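Serving Tray with Rabbit Logo, Beige

Greltero > Table and Tea > Trays
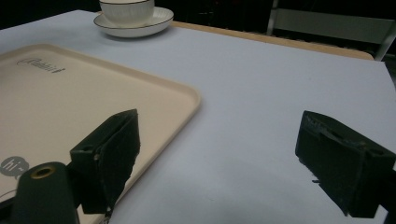
We have sold a great many trays over the years, most of them to people who came in for something else. It is hard to get excited about a tray until you have carried two cups and a plate of toast upstairs without one. After that it becomes quite easy, and you start to have opinions about rims.

This one is plastic, beige, and a plain rectangle with the corners rounded off. It has a slightly raised rim, enough to remind a teaspoon where it lives. The surface has a soft sheen to it. The printing is grey and kept to the edges: a scripty "Rabbit" towards one corner and, further down the side, a small speech bubble saying "hi~". We were asked by one customer whether it comes without the greeting. It doesn't. You will find that you can put a saucer on it if you're having that sort of morning.

Suha Khalaf, who buys for the tea section, wanted it on the strength of the colour alone. Beige has had a hard time of it lately, but it is very forgiving of tea, and it sits politely next to white china and pale wood. Lorcan Costello in the warehouse wanted it because it stacks. They have agreed on very little else since May.

What it's good for

Tea for one or two, with biscuits. Breakfast in bed, if you live with somebody kind. Keeping the milk jug, the sugar and the post in one place on the kitchen table so that the whole lot can be lifted out of the way when someone wants to do homework. Several people have told us theirs went straight on to the hall shelf to hold keys, and we have decided not to be hurt by this.

What it's less good for

Anything straight off the hob. Chopping. Sledging (we have had the email). It isn't a lap tray, there are no legs and no cushion underneath, so on a soft duvet you'll want one hand on it at all times.

Looking after it

Wash by hand in warm water with a little washing-up liquid and dry it with a cloth. Please don't go at the lettering with a scouring pad. Tea rings come off with a damp cloth if you catch them the same day, and with bicarbonate of soda and some muttering if you don't. Store it flat or on its edge. Long spells on a sunny windowsill won't do the colour any favours.

Details

Material: plastic
Colour: beige, with grey print
Shape: rectangular, rounded corners, raised rim
Length: 39 cm
Weight: 400 g
Dishwasher: no
Microwave: no, and please don't write in to ask about the grill
Supplied: one tray. Cup and saucer not included

Goes with

Our plain white porcelain cup and saucer with the thin dark line painted round the edge (Sturnamell range, 200 ml). It holds a sensible amount of tea and looks a bit smarter than the tray does, which seems to suit them both. If you take your tea by the bucket, the Kaufmann mug holds 500 ml and will leave you less room for cake.

The Pivurlow tray cloth fits too, though it covers up the "hi~" and we get mixed reports about whether that's a good thing.

Delivery and returns

Trays go out flat, wrapped in paper, in a box that is slightly too big for most letterboxes and all of ours. If yours arrives cracked, send us a photo and we'll post another. If you simply don't like it, send it back unused in its box and we'll refund the tray but not the postage.

Bought one already? Reviews are open below, and Suha reads all of them, including the ones about the rim.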